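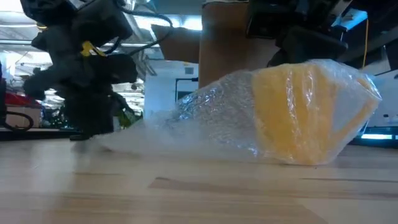

Trullosent: Teaching Two Arms to Pack a Mug
Project report, November 30, 2022

So my part of the project was the software, and I'll start with the bit that ate most of my semester: clear plastic. I went in thinking the two-arm coordination would be the nightmare (everyone warned me about it!) and it was a pain, but nothing like trying to get a depth estimate off crumpled film. The task is bagging a mug and putting it in a box with packing peanuts. My first segmentation model, Kumo, was great on the bare mug. Put film over it and the mask broke up wherever there was a shiny crease.

I ended up labeling 305 images by hand, which took two very long evenings and a lot of pretzels. I gave the film its own class, "wrap," and let it overlap the mug class. That one change helped more than anything I did to the network itself. I also threw in random highlights during training, just white streaks painted over the images, and I was surprised how well that worked for something I wrote in ten minutes. 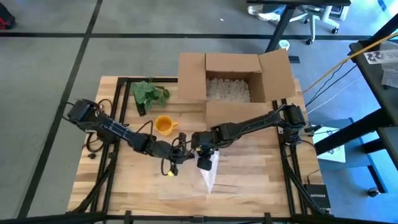

Figure 2. The two-arm workspace, with the mug, plastic bag and open box.

The planner is called Hisley. It plans for both arms at once, so each one is an obstacle for the other, and it gets 180 milliseconds per cycle before I cut it off and reuse the last good path. My early version planned the left arm first and then made the right arm deal with it. Bad idea! The right arm kept getting stuck near the middle of the table, waiting for space that never opened up. I also had to add a padded zone for the cables, because the arm model I started with didn't have any.

For logging I wrote a little tool, Sultana, that lines up the camera images with the joint positions. We have over 2000 logged runs in it now. Please don't look at the code for the replay window, I'm going to redo it in June.

Still open: the grip check. Right now it only looks at how far the fingers closed, and thin film barely changes that number. I want to try motor current next, and I've already got it in the logs, so at least I can test offline before bothering the arms with it.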